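3.2 Speech recording and participants

Interviews were held in two towns, Lollbridge and Gramport, between February and the end of the summer. We recruited 26 adults who had lived in their town for most of their lives and who worked in jobs where talking is part of the work: phone dispatch, shop counters, front offices. Four of them had moved away for a time and come back. We kept them in the sample but marked them separately in the tables, as Farías did in the earlier Gramport survey.

Each participant read a word list of 130 items and then talked freely with the interviewer, Liesbeth Michiels, who grew up in Nurerwood and has the merged vowel herself. The word list was always read first. In a pilot round we had tried the opposite order, and speakers who had just been chatting tended to rush the list and drop final consonants that they would otherwise have kept.
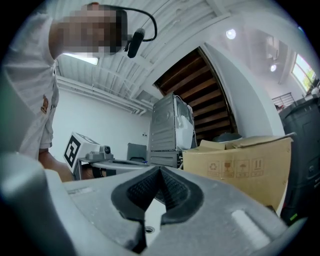 Figure 3. Headset with boom microphone, worn while leaning over and reaching.

Vowel length is the measure most easily spoiled by a change in loudness. When a speaker turns away from a table microphone, the quiet end of a long vowel sinks into the room noise and the vowel is measured as shorter than it was. For this reason all free talk was recorded with a microphone worn on the head. With a boom that hangs in front of the face, as in Figure 3, the speaker can lean forward and reach for something and the microphone goes along with the head. Breath noise is the cost. We asked speakers to move the tip slightly to one side of the mouth, and tokens with audible breath on the vowel were left out by hand.

Vowel boundaries were placed at the start and end of clear second-formant energy. Before nasals this point is often hard to find, and in those cases we used the drop in overall amplitude instead. Words before a pause were coded as a group of their own, as final lengthening in both towns is strong enough to hide the contrast we were looking for. Michiels did the first pass of labeling, and a second labeler who did not know which town a recording came from went over the same files. Where the two disagreed, the token was discussed and either settled or dropped.

The Lollbridge recordings gave more usable free talk than the Gramport ones. Part of this is a matter of topic - the closing of the ferry line was on everyone's mind in Lollbridge and few speakers needed prompting. In Gramport the talk came in shorter turns, and 3 of the recordings there are used only for their word lists.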